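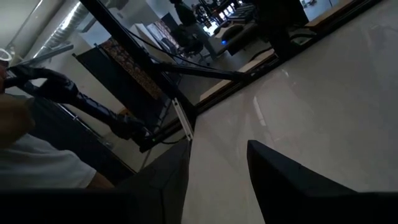

Refinishing a glossy worktop: can I spot repair a dull patch or does the whole top need to be redone?

Posted in Surfaces and Finishes
March 15, 2022

lollarby_bench

I have a workbench top finished in a two-part gloss polyurethane, pale gray, applied by the previous tenant of the unit. The can left on the shelf says Kaltel 3765, which I take to be the color code and not the product number. The finish is sound almost everywhere. There is one dull patch near the front edge, a little larger than a dinner plate, where I cleaned off some contact adhesive with acetone. I wiped it for too long and the shine is gone. The patch feels slightly rough under a fingertip. There is no change in color that I can see, only in reflection. If I look along the top toward the window the patch shows up clearly, and from directly overhead it is hard to find.

What I have tried so far: warm water and dish soap, then a car wax. The wax improved it for a few days and then it went dull again.

I would like to know whether this can be polished out or whether I have to sand and recoat. If recoating is needed, can it be limited to the patch? I have a random orbital sander with 6 inch discs and no spray equipment. The top is screwed down from below and I would prefer not to remove it.

hesura_coatings_retired

Acetone does not normally dissolve a fully cured two-part polyurethane, but it will soften the top of the film if it sits there, and rubbing a softened film with a rag leaves fine scratches. It can also swell the film slightly, and that part may recover on its own. If the cleaning was recent, leave it alone for a week before you do anything.

After that, treat it as a scratch problem. The order of work is as follows.

Strip the wax first. Use mineral spirits on a clean cloth, then wipe dry with a second cloth. Do this over the whole top if you waxed the whole top. Any wax left behind will load the abrasive, and if you end up recoating it will cause fisheyes.

Wet sand the patch by hand with 2000 grit on a soft foam block. Water with a drop of dish soap is enough lubricant. Use straight strokes and stop often to wipe and check. You are finished when the patch has an even matte look with no brighter spots inside it. Go past the border of the damage by a hand's width.

Change to 3000 grit, strokes at a right angle to the first set. When all of the earlier scratches are gone, wipe down with clean water.

Polish with a fine compound on a foam pad. A drill-mounted pad is acceptable if you keep the speed low. Your sander can be fitted with a foam polishing pad, but check that the backing plate takes it. Keep the pad flat and moving. The film will burn through quickest at the front edge, where the coating is always thinnest, so do that part by hand.

I would not start any coarser than 2000. You do not know the film thickness, and a brushed or rolled job varies a good deal across a single top.

Spot recoating is possible but I advise against it. Gloss polyurethane does not melt into the old film the way lacquer does. Each coat sits on top of the last, and the border of a local repair shows as a ring once it is rubbed out. If polishing fails, scuff the entire top with 320, clean it, and recoat edge to edge.

saengthong

just paint the whole thing, it's a bench. it will get glue on it again. I did mine with floor paint and a roller, let it sit 4 days before putting anything heavy on it, no problems. not as shiny but you stop caring

hesura_coatings_retired

Floor paint is a reasonable choice if gloss does not matter. It still needs the wax removed and the surface scuffed or it will peel in sheets. Read the label for compatibility over two-part finishes.

lollarby_bench

Update for anyone with the same problem. I waited nine days, removed the wax, and followed the 2000 and 3000 steps by hand. I used a foam pad in a drill for the compound, except along the edge. The patch is now close to the rest of the top. At a low angle there is still a faint haze on the side nearest the vise, and I think I stopped too early with the 3000 there. I will go over that side again when I have more compound. The old can had skinned over and was no use for a recoat in any case.

For the next glue spill I tested mineral spirits on an offcut with the same finish. It took the contact adhesive off with some patience and left the gloss unchanged.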